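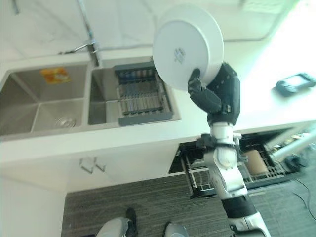
A plate held up beside the sink, with the maker's mark on the underside.

Chaltu Hailu starts every house clearance in the kitchen, and she starts the kitchen with the plates.

"People think plates are the easy bit," she says. "You've got a stack in the cupboard, you wrap it, you move on. Then you turn them over and there are four different makers in one pile, and half of them have a hairline crack you can't see from the top."

Hailu has run Adugna, a second-hand kitchenware shop in Skullham, since she left her job in a hospital canteen. The shop takes in crockery from house moves and clearances, washes it, sorts it and sells it on, mostly as odd pieces. In January, her busiest month, she took in 401 plates. In an ordinary month it is closer to half that.

The first thing she does with any plate is look at the back. A printed mark will usually tell her who made it and sometimes whether it can go in a dishwasher.

"I don't collect, so I'm not looking for anything rare," she says. "I want to know if it will match something I've already got on the shelf. Plain white is the hardest. Everyone believes white is white until you put two of them next to each other under a window."

She keeps a shelf at the shop for white plates with no partner. At the last count there were 235 of them. Cafés buy them, she says, and so do people who have broken two of their own and don't want to replace the set.

Washing is done by hand. She uses a double sink wherever she can, with the hot soapy water in the larger bowl and a rack over the smaller one, so the drips go down the drain and the worktop stays clear. She recommends the same arrangement to anyone with a kitchen big enough.

"I lived for years with a single bowl and a tea towel on the side," she says. "The tea towel was soaked after six plates. If you have a second bowl, put the rack in it or across it and leave it there. Mine never gets put away."

She does not dry plates with a cloth. They stand in the rack until they are dry and go straight to the shelf or the box. Grey marks left by cutlery come off with a paste of bicarbonate of soda and water. Old price stickers get warm water and cooking oil, left for ten minutes. She has given up on most of the sprays.

Packing is the part she gets asked about most. Her plates go in on their edges, like records, with a sheet of paper round each one and a folded towel at the bottom of the box. She gave a talk on it at the library in Fitard last spring and still gets emails from people who were there.

"A man wrote to tell me he'd moved to Arnari with all his plates flat in one box, before he came to the talk, and lost nine," she says. "He wanted to know if they could be glued. I said not for eating off."

What can't be sold is not always thrown out. Chipped plates go under plant pots, and a school has had some for mosaics. Cracked ones are wrapped in newspaper and go in the bin – she won't give those away, even when asked.

The shop is a single room with a sink at the back, and she has been looking for somewhere larger. The place she would like has two rooms and a proper delivery door, but the rent is 200 pounds a month more than she pays now, and she would have to sell a good deal more than plates to cover it. She is thinking about pans.

"Pans are heavy and they come in filthy," she says. "But people do ask for them."

At home she owns six dinner plates. They are all white, bought new, and came from the same shop on the same day.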